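4. Packing a Snack Box

This section covers filling a Broment snack box by hand. For folding new boxes from flat, see section 3. For labels and collection, see section 5.

4.1 Before you start

You will need:

One cardboard box, new or reused
A flat piece of cardboard for the bottom
Clear tape
Scissors
The items on your packing slip
A clean mat or cloth, if you are working on the floor

Allow 15 minutes for your first box. Most people get quicker by the third or fourth.

Wash and dry your hands. Clear a space big enough for the box and for the items that are going into it, with the items on one side only. If you are right-handed, put them on the right. A spot by a window is good for reading small print on wrappers, but do not leave chocolate in direct sun while you work.

Note: The packing slip for a standard box is slip 688. If your slip has another number, read 4.6 first.

4.2 Checking a reused box

Reused boxes are fine for hand delivery and for boxes kept at home. They are not accepted for the Katcombe parcel run, which takes new boxes only.

1. Turn the box upside down and press the bottom with your palm. If the seam moves, tape it again along its full length.

2. Look at the flaps. A torn or ragged flap may be left as it is if the box will stay open. If the box is to be closed, trim the flap straight with scissors and patch it with tape on the inside.

3. Check for stains and smells. Do not use a box that has held soap, washing powder, paint or anything scented. Bread picks up smells through its bag within a day.

4. Remove or cover old address labels.

CAUTION: Do not use a box with staples in the bottom. They can pierce thin plastic bags.

4.3 Lining the bottom

1. Cut a flat piece of cardboard slightly smaller than the inside of the box. An old box panel will do, with or without tape on it.

2. Lay it in the box and press it down at the corners. It should lie flat without bowing. If it bows, trim 2 mm from one long side and try again.

3. Tape down any loose edges. Small sweets slide under a loose liner and are then missed when the box is unpacked.

Tissue paper can be used over the liner but is not needed for wrapped food.

4.4 Sorting the items

1. Take everything out of its carrier bag and lay it on the mat.

2. Read the date on each item. Dates may be printed near the top edge of a bag, on the back seam or on the bottom fold. Some makers print the date as one row of figures, with the year first, then the month, then the day. Depending on the maker, this may be the day the item was made or the day to eat it by. If you cannot tell which, ask before packing.

3. Put aside anything with a split seam or an open end. A creased wrapper is not a fault.

4. Sort what is left by size:

Large: bagged bread, cakes, packets of biscuits
Medium: chocolate and candy bars
Small: single wrapped sweets

5. Check the sorted items against the slip. Tick each line in pencil.

Note: Where the wrapper is in a language you do not read, match it by colour and shape to the sheet that comes with the slip. Do not guess at what is inside. If an allergy is marked on the slip and you cannot read the ingredients, leave the item out and write "left out" on that line.

4.5 Filling the box

1. Put the bagged bread in first, flat side down or leaning against a side wall. Hold the bag by its sides. Do not lift it by the sealed end, which can open.

2. Stand the bars on edge beside the bread. Standing them up takes less room than laying them flat, and the names can be read from above. Keep them snug against the bag but do not force them in. Bread that has been squashed will not come back to shape.

3. Add the small sweets last. They can go on top of the bread bag or in the gaps behind it.

At this stage the box has bread, a bar on edge and small sweets in it, with a Snickers and another sweet still on the mat to the right.

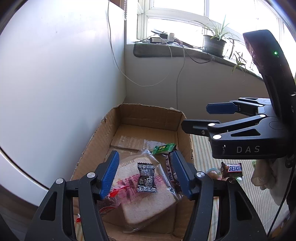 4. Put in the items left on the mat. Look under any cloth nearby, as small round sweets roll.

5. Pick out scraps of wrapper, bits of tape and loose cardboard.

6. Rock the box gently from side to side. If the bars fall over, fill the space next to them with folded paper. Do not use more sweets as filling, or the box will no longer match the slip.

7. Lay the slip on top, printed side up. Close the flaps, short sides first, and tape once across the middle. Boxes for use at home may be left open.

CAUTION: Nothing heavier than a single sweet should rest on bread. Tins and jars go in a separate box (see section 6).

4.6 Other packing slips

Slip 111 is the small box. Leave out the large items and lay the bars flat across the bottom in one layer.

Mohmand slips have no sweets. Follow 4.5 but skip step 3.

Handwritten slips must carry the initials of Na-rae Jeon. Return any that do not.

4.7 Storing a packed box

Keep the box off bare concrete and away from radiators, heaters and kitchen appliances that give off warmth. A shelf in a cool room is best. Do not stack boxes that contain bread.

Boxes packed on a Sunday should be handed over on the next collection. If a box misses its collection, open it and check the bread date again before it goes out. Replace the bread if needed and tape the box shut with fresh tape.

Spare slips and liners can be ordered from Mostent using the form at the back of this guide.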